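Getting your arm to a PC case without wrecking the socket (club build notes, part 3)

Right, so you've got the arm bolted down, you've done the homing page and the bit about cable ties, and now you want it to do something more exciting than stacking foam cubes. Our club picked the desktop teardown task for the Dukley Cup this year and I've ended up writing the notes, mostly as I was the one complaining there weren't any. These are for new members and for anyone at another school who's stuck on the same task.

What you need

An old desktop PC you don't mind losing. The arm, with the Kivora two-finger gripper and the wrist camera. A set of hex keys. A bit of tape. A second person, please! One of you drives and the other keeps a hand near the stop button, and you swap when the driver starts sighing.

Before you switch anything on

Unplug the PC at the wall and take the power lead right out of the back. Hold the power button in for a few seconds. Leave the lid of the power supply alone, always, even if it's the only screw you can find that fits your key.

Take the side panel off and lay the case flat. If there's a cooler on the processor, undo it by hand and lift it away (ours is not strong enough to fight old thermal paste, and I don't think yours will be either). Take the processor out by hand too and put it somewhere safe. Then tape the case to the table. We skipped the tape the first time and chased the case halfway across the bench.

Go round the gripper with a hex key and check every screw on the finger links. They work loose, and a loose one makes the fingertips wander sideways just when you need them to close straight.

Setting the hover point

The hover point is a spot above the board where the arm stops and waits before each move. Drive there slowly with the fingers well clear of the case walls, then look at the wrist camera. You want the part you're after in view beyond the fingertip, plus enough of the board round it to know where you are. Save the position under a name you'll recognise in a month. I called mine "middle" and then had four of them.

On the Bianchini controller the base joint runs from 0 to 3,929 and our best hover point has it at 1,550. Yours will be different, as it depends on where you've bolted the arm, so don't just copy the number in.

Picking things to steer by

I got much better at this once I stopped watching the arm and used landmarks on the board. Choose bright or odd-looking things that don't move. Cables are terrible landmarks! Someone nudges one and your whole plan goes wrong. 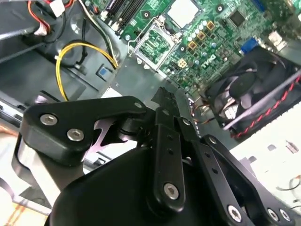
Page last modified: December 29, 2019

On our machine I use the blue VGA port and the white DELL lettering, with the silver bracket round the empty CPU socket as the third. If I can find all of them on the screen I know which way round I am. Please keep the fingertip away from the pins in that socket. They bend if you so much as look at them, and the Dukley judges take points off for damage.

The cables want watching too. There's a looped yellow one on the chassis side and a red-and-black one running across the fan, and a finger link could catch either of them on the way past. Come in from above, go down in small steps, and stop after each one to look at the screen again.

First moves

Set the speed to the lowest setting and the grip force to 52, then do a dry run with the fingers open and don't touch anything. Go down, come back up, go home. Do it until it's boring. After that try closing on a loose connector that you've already unplugged by hand and left lying in the case.

If the fingers slip, come back up to the hover point before you try again. Don't nudge sideways while you're down in the case, I've scraped a drive bracket that way and it makes a horrible noise.

Memory sticks are the next page. Make sure you've saved your hover point before you shut the Wumier software, as it won't ask you.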